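第4章 手持ちグリッパの世話をする

さて、第3章まではずっと机の上の話でした。座標系がどうとか、キャリブレーションの式がどうとか。読んでいて眠くなった人、正直に手を挙げてください（私も書きながら二回寝ました）。この章からは、いよいよ手が汚れます。ねじを回して、指のゴミを拭いて、マーカーを貼り直す章です。私はこの章がいちばん好きなんです!

題材にするのは、私がフレズカ（Fledska）の作業室で面倒を見てきた手持ちグリッパ、愛称「レノーラ」（Lenora）です。人が握って動かす道具で、アームはついていません。カメラが本体に載っていて、黒い二本の指がものを挟むところをずっと見ている。それだけの機械なのに、放っておくと本当によくすねます。

最初にすねられた日のことは、作業ノートに残っています。日付は2018年3月19日。朝から記録を取っていて、昼に見返したら、指の開き幅の値が全部ずれていました。壊れたと思って、本体を開けて、基板を外して、エンコーダまで疑って、夕方になってから隣の席のイェンティン・シーさんが指の根元をつついて「ここ、ゆるいよ」。止めねじ一本でした。あの半日を返してほしい。でも、あの半日のおかげでこの章があるとも言えるわけで、皆さんには私の半日をタダで差し上げます。

そういうわけで、この章で扱う順番は「外から内へ」です。指の面、指の根元、カメラまわり、マーカー、通気口、それから最後に本体の中。開けるのは最後です。ドライバーを握ると人間はすぐ開けたくなるので、私は自分の工具箱の蓋に「まだ開けるな」と書いた紙を貼っています。

まず指の面から。挟む面は消耗品だと思ってください。レノーラの点検簿では、開閉を3469回数えたところで初めて面を交換しました。その次の面は2690回。同じ部品、同じ作業者なのに、ずいぶん早いでしょう? 調べてみたら、二枚目の時期は紙やすりを巻いた棒ばかり挟んでいたんですね。つまり回数だけでは寿命は決まらない。何を挟んだかも一緒に書いておかないと、点検簿はただの数字の列になります。4.2節で点検簿の書式を載せますが、「挟んだもの」の欄だけは面倒でも省かないでください。

拭き方にもちょっとしたコツがあります。乾いた布で、指の付け根から先へ向かって一方向に。往復させると、せっかく取れた粉がまた目に入り込みます。溶剤は面の材質を確かめてから。ペンティ・レイノネンさんは昔これで指を一組まるごとべたべたにして、しばらくその話題になると部屋を出ていきました。

指の根元は、もう少し神経を使います。止めねじの締めすぎは、ゆるみと同じくらい困りものです。締めすぎると指の動きが渋くなって、握る人が無意識に力を足すようになる。すると記録のほうにも妙な癖が残ります。値としては正常なので、あとから見つけるのがとてもやっかいなんです。私は締めたあとに必ず、指をゆっくり閉じてゆっくり開く、を最大50回やります。途中で引っかかりを感じたら、その時点で締め直し。50回なにもなければ合格。地味ですよね。でも音楽をかけながらやると案外すぐ終わります。

それが済んだら、実際にものを挟んで確かめます。空のまま動かしてすべすべでも、荷がかかると急に首を振る指がありますから。試しに挟むものは、硬い金属棒より、表面に少ししわのある柔らかめの筒のほうが向いています。左右の指の当たり方に差があると、筒が傾いたり、片側だけへこんだりして、すぐ目でわかるんです。
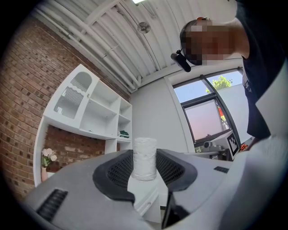

筒を挟むときは、真上に立てて持つのを基本姿勢にしています。横に寝かせると重さが片方の指に寄って、ねじのせいなのか姿勢のせいなのか区別がつかなくなるんですね。立てて、少し待って、手首をゆっくり左右に回す。筒が指の中でずり下がるようなら面を疑い、筒ごと首を振るなら根元を疑います。両方いっぺんに起きたら、面を先に替えてください。逆の順でやると、締めたねじをもう一度ゆるめる羽目になります。

次がカメラまわり。レンズの汚れは誰でも気づくのですが、見落とされがちなのは取り付けの傾きです。ヴィンドステッド（Vindstead）の作業室にいるチャクルン・コンさんは、毎朝同じ場所にレノーラを構えて、指先の位置を前日の画像と重ねて見ています。これを聞いたときは几帳面すぎると笑ったのですが、5月に私の機体だけ傾きが見つかって、それ以来、私も毎朝やっています。重ね方の手順は4.4節です。

マーカーは、白黒の四角い模様が平らに貼れているかどうか。角が浮いているだけで検出はふらつきます。指の腹で押さえて直ったように見えても、翌日にはまた浮いているので、潔く貼り替えましょう。古い糊は残さずはがすこと。

では、4.1節に入る前に用意してほしいものを書いておきます。

六角レンチ（止めねじに合うもの）
乾いた布を2枚
替えの面、左右一組
柔らかめの筒を一本
点検簿と鉛筆

布が2枚なのは、指用とレンズ用を分けるためです。混ぜないでくださいね。手元にそろったら、電源はまだ入れずに、レノーラを机に置くところから始めましょう。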